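Renico 1701 Vanity Power Shelf
Owner's Guide, revised May 18, 2019

Section 3: Mounting, Connecting and Living With Your Shelf

By now you have unpacked the shelf, counted the screws and put the warranty card in the drawer where warranty cards go. Section 2 covered what ought to be in the carton. If you skipped Section 2, go back as far as the parts table and check that you have the long bracket. Every step from here on assumes the long bracket.

Set aside an hour. The carton says fifteen minutes. The carton was written by a different department.

3.1 Before you start

You will need a Phillips screwdriver, a level, a pencil, a drill with the bit listed in the parts table, and an existing grounded outlet with ground-fault protection (a GFCI outlet, the kind with the two small buttons in the middle). The shelf plugs into that outlet. It doesn't replace it.

CAUTION: If your bathroom outlet has no ground-fault protection, stop and have a licensed electrician put one in. The shelf has its own breaker, but the breaker only guards against overload. It knows nothing about water.

CAUTION: Do not use an extension cord. If the shelf's cord won't reach the outlet, the shelf is in the wrong place. We realize it looked right there.

CAUTION: Turn off power to the room before you drill into a wall that has an outlet, a switch or a light on it. Test a lamp in the outlet to make sure you turned off the correct breaker and not the one labeled "misc."

3.2 Choosing the spot

1. Stand at your sink as you would on an ordinary morning. Reach for the place where you want to put things down. Mark it lightly with the pencil.

2. Now move the mark sideways, away from the sink. Everyone marks too close to the faucet. Follow the clearance diagram inside the back cover, and where your local code asks for more distance, your local code wins.

3. Open the medicine cabinet, if you have one. Open the door to the room. If either one passes through your mark, move the mark again.

4. Run a stud finder along the wall at mark height. One stud is enough for the long bracket. If there are none, use the hollow-wall anchors in bag C and keep the load on the shelf under the lower figure printed on the bracket.

5. Check what is behind the wall. Pipes tend to rise straight up from the sink, and a drill bit will find one faster than any instrument sold for the purpose.

Note: Tile is fine. Use a tile bit, go slowly, and put masking tape over the mark so the bit doesn't skate. Drill with the hammer setting off until you're through the glaze.

3.3 Mounting the bracket

1. Hold the bracket against the wall with the arrow pointing up. The arrow is small and stamped into the metal on the left end. We have asked for a bigger one.

2. Set the level along the top edge and adjust until the bubble agrees with you.

3. Mark both outer holes through the bracket. Put the bracket down somewhere that isn't the sink.

4. Drill the pilot holes. Vacuum up the dust now, while you still have the vacuum out.

5. Fit the anchors if you're using them, then drive both screws until the bracket is snug. Stop there. The last quarter turn that seems like a good idea is the one that cracks tile.

6. Check the level again. If it has drifted, loosen the right-hand screw and use the slotted hole to correct it. The left hole has no slot.

7. Pull down on the bracket with one hand, firmly. It should not move. If it moves, remove it and start over at step 1 with the larger anchors. Do not try to fix the problem with caulk.

3.4 Hanging the shelf

1. Feed the power cord through the notch at the back of the shelf. Do this first. The cord can't be fed through afterward, a fact you'll otherwise learn with both hands full.

2. Lift the shelf and tilt the front edge up slightly.

3. Hook the rear lip over the bracket and lower the front until you hear a click from each side. Two clicks. If you hear one, lift and try again.

4. Tighten the locking screw under the shelf with the short key in bag A. The key clips into a holder on the underside, where it will be waiting for you when you move.

5. Restore power to the room. Press TEST on the wall outlet, confirm that it trips, then press RESET.

6. Plug in the shelf. The light beside the switch should glow green for a few seconds and go out. It is supposed to go out.

Note: If the light stays green, the shelf is in showroom mode. Hold the switch down until the light blinks, then let go. Showroom mode makes the shelf look lively and disables the timer.

3.5 Setting the shutoff timer

The timer cuts power to the two shelf outlets after a period you choose. It exists for people who get halfway to work and wonder.

1. Press and hold the timer key until the display shows four dashes.

2. Enter the setup code, 1311. The code is the same on every shelf, and it's there to discourage children. Adults are discouraged by the buttons.

3. Choose a period with the plus and minus keys. Press the timer key once to save.

4. Test it. Plug in a night-light, set the shortest period and wait. The night-light should go dark when the period ends. If it doesn't, see code E2 in Section 5.

Note: The timer starts over each time you press the main switch. It does not start over when you turn an appliance on and off. A clock, a toothbrush charger or anything else that needs power all day belongs in the wall outlet.

CAUTION: The timer is a backup. Unplug heating appliances when you're done with them. An appliance with its own switch off can still be dangerous if it falls into water while plugged in.

3.6 What may be plugged in

The rating plate is on the underside of the shelf beside the key holder, facing the floor, for reasons of style. Copy the number somewhere you can read it standing up. The combined draw of both outlets must stay under that number.

Most households can run one heating appliance at a time. Two heating appliances will trip the breaker, and so will one heating appliance and a great deal of optimism. If it trips:

1. Unplug everything from the shelf.

2. Wait a minute.

3. Press the reset button on the left side until it stays in.

4. Plug in one thing.

If the breaker trips again with one modest appliance connected, stop using the shelf and call the service number in Section 6. Repeated resetting isn't a repair.

Owners who already have the Mallex corner caddy can set it on the left end of the shelf, where the molded ridge fits its base. The Gullier mirror clamp also fits, but only on the front edge and only with the rubber pad in place. The Halonen towel rail does not fit. We get a lot of mail about the Halonen towel rail.

3.7 Hair dryers, cups and other residents

A hair dryer is the reason most people buy this shelf, and it's also the appliance most likely to be treated badly. A few habits help.

1. Dry your hands before you touch the plug or the switch.

2. Stand back from the basin. Never use or set down a dryer where it can drop into standing water, and never reach into water for one that has.

3. Let the dryer cool before you put it away. Lay it on a hard, dry surface with the air openings clear.

4. Gather the cord in loose loops beside the handle. Tight winding strains the wires where the cord enters the handle, and that's where most cords fail.

5. Keep paper away from the air stream. Tissues and paper towels travel well.

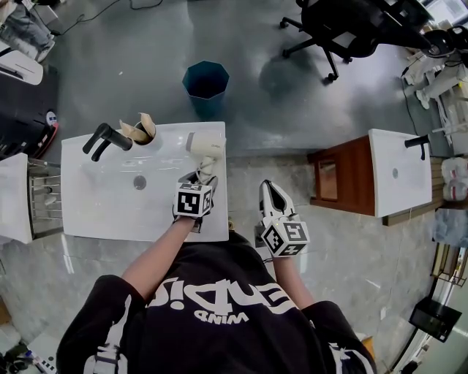
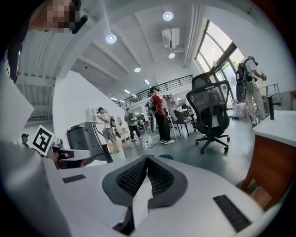
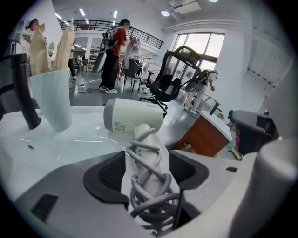 6. Look over the cord once a month. If the jacket is cracked, stiff or discolored, retire the appliance. Electrical tape is not a second opinion.

7. Clean the lint from the dryer's intake according to its own manual. If its own manual is long gone, unplug it, let it cool and use a soft dry brush.

Curling irons and flat irons may rest on the shelf only with the heat mat in place. The mat is sold separately as part 3646. We'd have put one in the box, but the box was already full of screws.

3.8 Wiping down

1. Unplug the shelf from the wall.

2. Wipe the top with a damp cloth and a drop of dish soap. Wring the cloth out well.

3. Dry the surface with a second cloth, paying attention to the groove behind the outlets, where toothpaste collects by means unknown to engineering.

4. Leave the shelf unplugged until the outlets and their covers are fully dry.

Do not use bleach, abrasive powder or anything with a picture of a sparkling tub on the label. The finish will dull, and the warranty has an opinion about it. Hairspray residue comes off with rubbing alcohol on a cotton pad. Let the alcohol evaporate completely before you restore power.

3.9 Twice a year

Every October, and again in spring, do the following. It takes less time than finding the guide.

1. Press TEST on the wall outlet with the shelf plugged in. The shelf should lose power. Press RESET.

2. Pull down on the shelf with one hand, the way you pulled on the bracket. If there is any play, empty the shelf and tighten the locking screw.

3. Check the caulk or paint behind the bracket for cracks. A fine line is normal in an older house. A gap you can slide a card into means the anchors are giving up.

4. Feel the plug after the shelf has been running an appliance for a few minutes. Slightly warm is acceptable. Hot is not, and usually points to a worn wall outlet. Have the outlet replaced before you use the shelf again.

Note: Shelves with a serial number ending in 202 shipped with a shorter locking screw. It holds, but it works loose sooner than we'd like. Send in the card from Section 6 and we'll mail you the longer one at no charge, along with a second short key. Put the second key somewhere other than the holder.

Continue to Section 4 if you are connecting the optional under-shelf light. If you aren't, skip to Section 5 and mark the page with the error codes.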